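Public Libraries Should Keep Their Evening Hours

Opinion
By Apolline Sabatier

The proposal to close the Brunet branch library at 5 p.m. has been presented as a modest adjustment. It would remove 10 hours of evening service each week and leave the morning schedule intact. The supporting paper describes the change as a response to falling demand. That description deserves closer examination before the council votes in July.

Demand for evening hours has been measured by the number of items borrowed after 5 p.m. By that measure, evenings do look quiet. Borrowing, however, is a poor guide to what a library does at that time of day. A person who reads the newspaper for an hour, completes a job application at a public computer, or waits with a child for a late bus will leave no trace in the lending records. The branch has 66 seats. No regular survey of their use has been carried out, and the paper does not suggest that one should be.

There is also the question of who is able to come at other hours. Residents who work a standard shift at Trelura or in the Saklow warehouses cannot reach the building before it would close. They pay for the service on the same terms as everyone else. A schedule that suits retired readers and parents of small children is a good schedule for those groups, and they should keep it. It should not be paid for by withdrawing the service from people whose days are already spoken for.

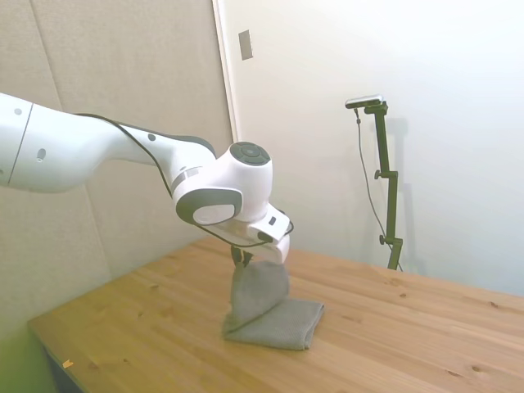
Supporters of the proposal point to the digital collection, which is open at all hours. The collection is a real achievement and the staff who built it deserve credit. It assumes, though, that the reader has a suitable device, a reliable connection and a quiet place to sit. Many households in the district lack at least one of these. The older apartments near the Zukix depot are small, and students who live there have used the upstairs reading room for years as the only place where they can study without interruption.

The financial case is thinner than it first appears. Heating and insurance are paid whether or not the doors are open. The saving comes almost entirely from staff hours, and the paper sets against it no estimate of the cost of reversing the decision later. Branches that shorten their day tend to lose visitors in the remaining hours as well, as people stop keeping track of when the building is open. Lower attendance is then offered as grounds for the next reduction.

A petition with 300 signatures has been delivered to the council office. It asks for a trial period of 3 months during which evening visits, computer sessions and seat use would be recorded properly - a reasonable request, and an inexpensive one. If the figures support a shorter day, the council will be able to say so with confidence. Until they have been gathered, the present hours should stand.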